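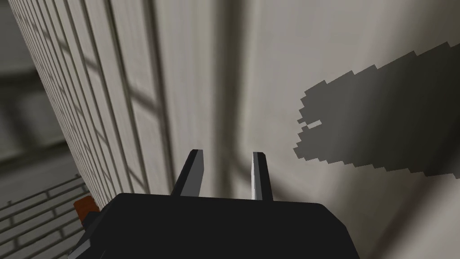 Subject: Re: [robots-club] Open day at Ornlow, who went?
From: Diane Kowalchuk
Date: June 29, 2018

Hi all,

Francine Doucette wrote:
> Couldn't get away from work so I missed the Ornlow open day. Did
> anybody from the list make it? I'd love to hear what the household
> simulator looked like up close, and whether they let people drive.
> Also, is it worth the trip if they run another one? It's a fair
> haul from my end, and I'd have to talk my brother into the driving.
>
> Francine

I went! And yes, they let people drive, and yes, I was terrible at it.

For those who've never been out there, Ornlow is the lab in the old cannery building past the harbour, with the grey siding and next to no parking. Go early if you go. I drove in behind a fellow towing a boat the whole way down the shore road and by the time I got there I was leaving the car at the rink and walking back in my good shoes. There was coffee in the lobby and a tray of butter tarts that did not last.

The talks were in the morning and I'll be frank, I only caught the second one. It was on Bokitside, their software for practising house chores with a simulated robot. You get a whole house in there, with rooms and doors and furniture, and the robot moves through it while you watch from its own camera views. They've got 400 house layouts so far and the speaker said they'd like a lot more, particularly older places with odd corners. I thought of my mother's house, where the bathroom door and the linen cupboard door can't both be open.

After lunch came the part you're asking about. They had 2 driving stations set up side by side, each with a screen and a pair of hand controllers, and you signed a clipboard and waited your turn. The sim robot has two arms with a gripper on each, and a big rounded white body that gets in the way of everything you're hoping to see. The house they'd loaded was all grey brick on the inside (inside!) with a beach picture on one wall, and there was a wooden lattice thing right where I wanted to turn around.

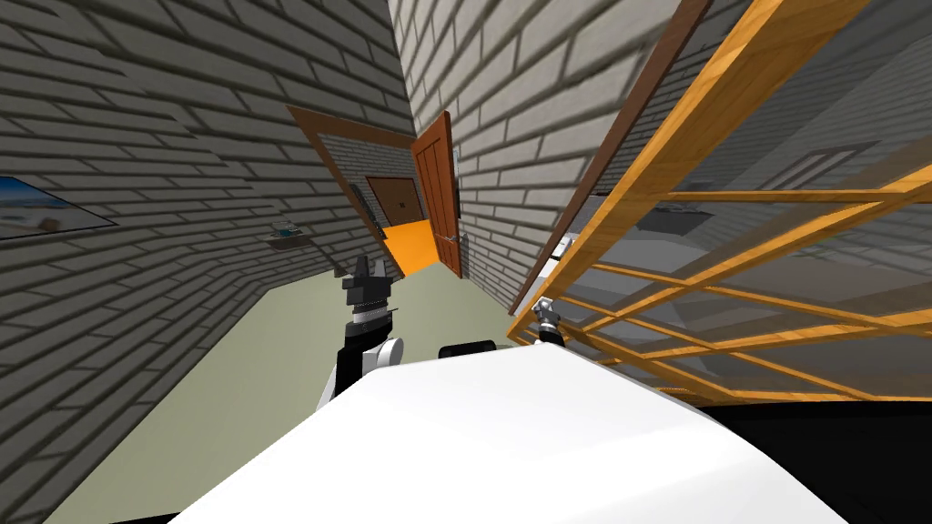 My job was supposed to be simple: go through the doorway into the next room, the one with the very orange floor. The young woman running the station was patient with me. I kept steering with the wrong hand, and then I'd overcorrect, and she'd say "easy, easy" like she was backing up a trailer. I got one gripper snagged and had to start over from the middle of the room. On my second go I made it through the door, and the people behind me clapped, which was kind of them given how long they'd been standing there.

What surprised me was how hard it is to judge distance off a screen. When you switch to the gripper view you're nose up against whatever's in front of you, and a pale wall looks pretty much the same whether you're a foot away or about to hit it. I asked if the trained version has the same trouble and she said it has plenty, and that tight spots beside walls are where most of their failures come from. They keep a tally on a whiteboard by the station. It stood at 1,337 failed runs when I got there and I'm quite sure I added to it.

There was a smaller table for Flarken as well, which is the tool they use for replaying runs and marking the spot where things went sideways. It's dry stuff to look at but I think you'd like it, Francine, with your background. You can scrub back and forth and leave notes on each step. I asked if clubs could get a copy and was told to write to Sfeir, who handle the licences for them. I haven't done it yet. If someone more organised than me wants to take that on, please do, and copy the list.

As for whether it's worth the trip: I'd say so, if your brother's willing. Tours ran in groups of eight and you do get to talk to the people doing the work. The last open day was in May of last year and they were vague about when the next one would be, so keep an eye on their page. Bring a sandwich. The lunch was soup, and by the time my group got to it there was mostly broth.

I picked up a few extra copies of the handout and will have them at the next meeting. It has a decent diagram of how the arm controls map to the hand controllers (I could have used that BEFORE my turn). Francine, I can stick one in the mail if you send me your new address, the one I've got is still the apartment.

Cheers,
Diane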